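Friday, dye room notes

Second round of wash tests on the Bistis yarn. Weighed out 830 g in the morning and split it into two lots. The first went in the Rankin tub with plain water and the neutral soap, the second with a splash of vinegar in the rinse. Kept both at 30 C the whole way. The tub thermometer reads a little high, so I checked with the glass one too.

Rinse water from lot one was pale yellow after the first change and clear by the third. Lot two took four changes. Not what I expected, and I want to repeat it before changing the sheet.
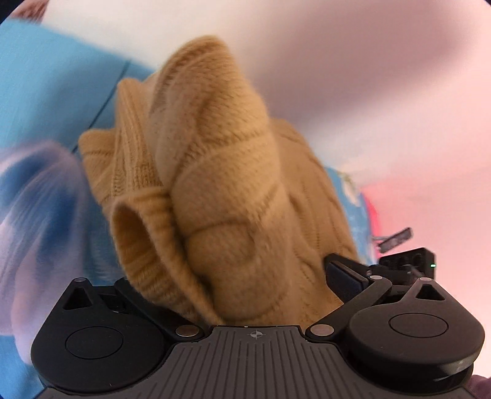 Swatches are pinned out flat on the rack by the window. The 41-stitch squares in stocking stitch came off the needles wider than the ones from the Plinero batch - could be my tension, I was knitting late. Will measure again when they are fully dry.

Dye stock: 515 g of the weld left, enough for some two more pots. The Bokoncombe order has not come. If it is still missing next week, go ahead with the onion skins and label them clearly this time.

To do: new tags for the rack, descale the kettle, find the lid for the small pot. Left the extractor on low overnight.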